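Sorkthorpe Residents' Gym - Minutes, October meeting
Started 7:10 p.m., Room 3

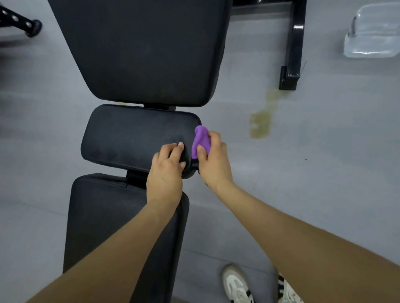
One member asked if the benches could be wiped on the sides and underneath the edges as well as on top, as dust collects there between Saturday cleanings. Agreed. The cleaning sheet will be changed to say so.

Cloths: Kurkel delivered a pack of 76. Purple is for benches only - mats get the other color.

Adjustable bench: pads are scuffed but will be kept for now. Sateck quoted $587 for new upholstery. Put off to next meeting.

Door code complaint, ref. 2221, still open with Prajapati.

Dues: no change.

Closed 8:05 p.m.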